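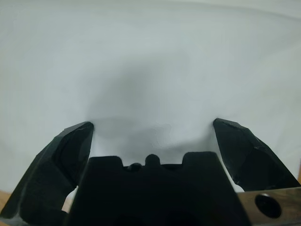
November 21, 2020
By Subira Koech

Zostano is a small Buddhist meditation center in the town of Grena. It follows the Theravada tradition and is led by lay teachers, with visits from monks two or three times in a year. The center is registered as a religious association and has 36 full members, although the evening sittings are open to any person.

History

The group began as a reading circle in the apartment of Brenda Jara, who had returned to Grena after a long stay in a forest monastery. The first participants read the discourses aloud and then sat in silence for half an hour. When the apartment became too small, the circle moved to a room above the Eglītis bakery, and it stayed there for three winters. Older members still call this period "the bread years", as the ovens were started during the early sitting.

The name Zostano was chosen in the second of these winters. It was proposed by Jara and has no meaning in Pali; it was the name of the farm where her grandmother was born. Some members preferred a traditional name, and the question was discussed at several meetings before the farm name was accepted.

The present house, on Kekitz Street, was rented first and later bought with donations. The ground floor has a meditation hall of 1216 square feet, a kitchen and a library. Upstairs there are four simple rooms for retreat guests and one room which is kept for visiting monks.

Practice

The regular program consists of a morning sitting, an evening sitting and a weekly talk. Beginners are taught mindfulness of breathing, and after some months they may ask for instruction in walking meditation and loving-kindness practice. Chanting is done in Pali, from a booklet with the translation on the facing page. The chanting is short – many visitors come from families without any religious custom, and the teachers do not want to make it an obstacle.
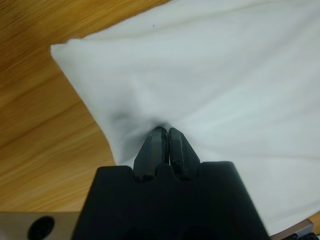 On full moon days the members keep the eight precepts, which include taking no food after noon. They sit until late in the evening and finish with a period of questions to the teacher. A silent retreat of nine days is held every March. The retreat of 2020 was ended early on account of the pandemic, and from then until the summer all talks were given by telephone or over the internet.

Library

The library has 2362 volumes, most of them in English. A large part came from one private collection and covers early Buddhist texts, grammar of Pali, and travel books on Burma and Ceylon. Members can borrow books for 33 days. Visitors may read in the house, but the commentaries and the old dictionaries do not leave the room.

Organization

A council of five persons is elected every two years. Teaching is given without a fee, according to the principle of dana, and the running costs are paid from monthly gifts. Retreat guests pay only for food and heating. The center has friendly relations with the Zen group in the same town – the two communities celebrate Vesak together – but it does not belong to any larger federation.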